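# Gripper evaluation: stock fingers or Howells pads for the drawer task

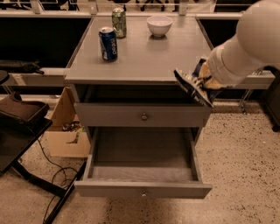
**What is being compared in this thread?** Two sets of contact surfaces on the same parallel gripper: the stock molded fingers and the softer Howells pads. The arm, the controller and the task list remain unchanged.

---

**m_yorath** (moderator)

Members are invited to submit results and objections before the December revision of the shared test procedure. The Dendside group has completed its first block with both surfaces. The task is to carry a snack bag to the nightstand, place it in a drawer and close the drawer. The tabletop holds two soda cans and a small bowl during the run, and the arm must leave these undisturbed.

Our log contains 2,751 grasp attempts on bags, of which 1,906 were made with the Howells pads. The remainder used the stock fingers. The two groups are unequal in size, and I ask that readers take this into account before quoting either result.

Our preliminary position is that the pads should become the default for bags and other crinkled packaging.

Meinir Yorath
Dendside

---

**ileck_bench**

Thank you for publishing the log. We are unable to support the proposed default at this stage.

The Ileck bench ran the same bags in the spring and found that closing force had a greater effect than the finger surface. With the force limit lowered, the stock fingers held the bags adequately. With the limit at the factory value, both surfaces tended to squeeze the contents to one end, and the bag then rotated during the approach to the drawer.

Please state the force limit used for each block. Without that value the comparison cannot be repeated elsewhere.

---

**m_yorath** (moderator)

The limit was the same for both blocks and was set at level 3 on the controller. I accept that this should have appeared in the opening post. The procedure draft has been amended.

---

**g_hopkin**

I wish to raise a separate matter concerning the camera.

In the view posted at the top, the bag hangs at an angle from the gripper and its lower corner dips past the front edge of the tabletop. The upper drawer is open only slightly, while the lower one is out almost to its full length. A placement planner that treats the bag as a rigid box centered on the fingers will misjudge where that corner is. I would therefore expect some failures recorded under "grasp" to be placement failures.

I recommend that the log carry two separate fields:

- **Grasp held:** the bag remained in the fingers until the commanded release.
- **Placement clear:** no part of the bag touched the cabinet or drawer front before release.

Until these are separated, I do not consider the pads to have been shown better or worse.

Gwenllian Hopkin

---

**gruletti_user_north**

I agree with the two fields. I disagree that the result must wait for them.

Our site uses a Gruletti controller with a different arm, and we changed to the Howells pads last year. The number of dropped bags fell in the first month. We did not alter the force limit or the camera position. This was not a controlled trial, but it is relevant experience and should be given some weight.

One caution on cost: the pads wear at the leading edge and must be inspected. We replace ours when the edge becomes glossy.

---

**ileck_bench**

With respect to the previous post, a change made without a control block does not answer the question. Staff at most sites become more careful about object position after new hardware is fitted, and ours certainly did.

The wear issue also deserves more attention than it has received. A worn pad grips a drawer knob poorly. The knobs on this type of nightstand are small and round, and the same fingers are expected to pull the drawer as well as hold the bag. Has Dendside recorded any drawer pulls with the pads fitted?

---

**m_yorath** (moderator)

Drawer pulls were recorded, but in a separate file, and they are not included in the totals above. The stock fingers performed better on the knobs. The pads tended to roll over the edge of the knob when the approach was off center. I did not include this in the proposal because the proposal concerned bags only.

---

**g_hopkin**

That finding should be included. A site that adopts the pads as its default will use them for the whole task, knobs included, unless it has a tool changer. Most of the sites represented here do not.

I would support the following wording: *"Soft pads are permitted for bag handling. Stock fingers remain the default for any task that includes opening a drawer."*

---

**gruletti_user_north**

I can accept that wording, although our site will continue with the pads. We push our drawers closed with the side of the finger and leave them open at the start of each run, so the knob is not touched.

---

**ileck_bench**

The wording is acceptable to us, provided the force limit is a required entry and the drawer pull file is attached to the procedure.

---

**m_yorath** (moderator)

Both conditions are agreed. The drawer pull file will be attached to the next draft together with the two fields proposed by g_hopkin. Past bag attempts will be relabeled from the recorded video where the view allows it, and entries that cannot be determined will be marked as such.

The thread remains open for comments on pad inspection intervals - sites with wear records are asked to post them as plain tables.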